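Local Business & Property > Restaurants and Retail
Thread: Trendusside taking the old carpet unit?

forkandledger
Nov 9, 2019

Paper is up in the window of the old carpet store on the corner by the bus loop, and the sign application on the door says Trendusside. For anyone who hasn't had the pleasure, that's the noodle and small plates chain with the long tables. The landlord is Akell, same as the rest of that block. The lease notice says January for the start of fit-out, so don't cancel your dinner plans yet.

That makes 3 noodle places within a short walk. I like noodles. I'm not sure I like them that much.

mildlyparked

Finally. That unit has been empty so long I'd started to think of the "Everything Must Go" banner as public art.

Any idea how many seats? The carpet place was huge. If they use the whole floor they'll need a lot of people who want dinner at 5:30, and we all know where those people will park.
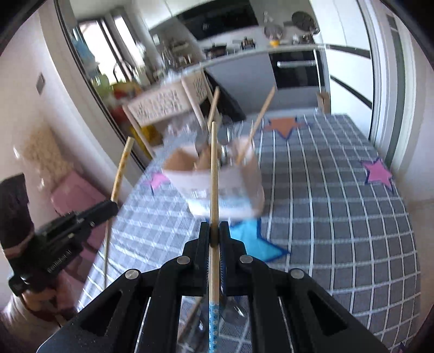 Do they need a change of use from the city before they can open?

The unit was retail, so a full-service restaurant needs a use permit, and Akell filed for one along with the sign application. It's sitting with planning now.

oldblockbonnie

I read the filing so you don't have to. It asks for 30 tables inside plus a sidewalk area, with closing at 11. The sidewalk area is going to be the fight. There's a bus stop there and the sidewalk is as wide as a doormat.

Also, they want a vent stack on the back wall, facing the apartments. I live in the apartments. I look forward to smelling of garlic at work.

forkandledger

You'd be the best-smelling person in the office, in fairness.

bonnie, did it say anything about the rent? Esposito were in that block for years and left when their lease came up. The story I heard was that Akell wanted a big jump and the answer was a shrug and a moving van.

oldblockbonnie

Rent isn't in a planning filing. I'd love it if it was.

tray_return

I worked at Esposito and that isn't what happened, or it isn't all of it. The rent went up, sure. But the kitchen needed a new hood and the landlord and the owners spent a year mailing each other the same page of the lease. Then the walk-in died. You can only buy so much ice.

Chains do better there because they have somebody whose whole job is reading page 14. I don't love it but I get it.

mildlyparked

So the choice is a chain or a carpet banner. Put me down for the chain.

cornerbooth

Disagree. The choice could have been splitting the unit. It has two front doors already! Put a small local place in each and you'd have lower rent and less risk, and if one closes you don't get a dead corner. Akell did that on the other side of the street and both halves are still trading, even if one of them is a vape shop with a sandwich board about kombucha.

forkandledger

Splitting costs money, though. Two kitchens, two meters, two sets of restrooms. I can see why a landlord would take one signature and go home early.

cornerbooth

I can see why too. I just don't have to clap.
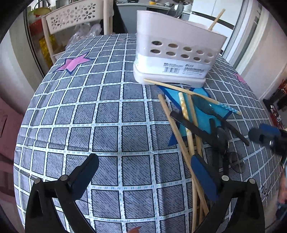 Update: the planning meeting

oldblockbonnie

Back from the meeting, where I sat through a long talk about a fence to get to this. The restaurant use went through. The sidewalk seating got sent back for a new drawing, as the one they had showed the bus stop in the wrong place, or possibly on the roof. Closing is 10 on weeknights and 11 on weekends. The vent has to go up past the roofline, so I have been spared the garlic.

The Trendusside rep said 8 full-time jobs and the rest part-time. She didn't say how many the rest was, and she was asked twice.

mildlyparked

And parking?

oldblockbonnie

They'll "encourage guests to use the Bonine garage." It has 300 spaces and one working elevator, so encouragement may be needed.

tray_return

If they're hiring line cooks, a few of the old Esposito crew would apply. Did they say when?

oldblockbonnie

After fit-out starts, on their website. I'd ask in person. Somebody will be in there measuring things.

cornerbooth

I still say two doors, two restaurants. I'll probably be in there the first week complaining about it over dumplings.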